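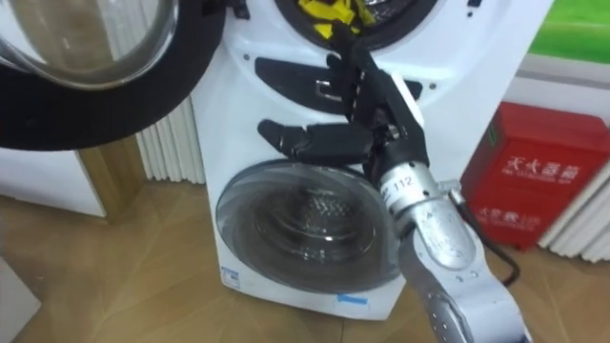
The hand at the washer's handle panel, with the upper door open.

Lesia Kravets still winces over the fault in August, when the hand stopped letting go. "It closed on the handle and just stayed there -- 20 minutes, bless it, and me pressing release like an elevator button!" The cause was a worn connector, she tells me, pouring more tea.
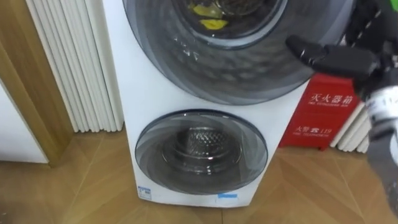
"So now we stop the arm first and talk afterward," she says. "Lev wanted to pull it free by hand, and I said no, dear, you keep your fingers well away from that."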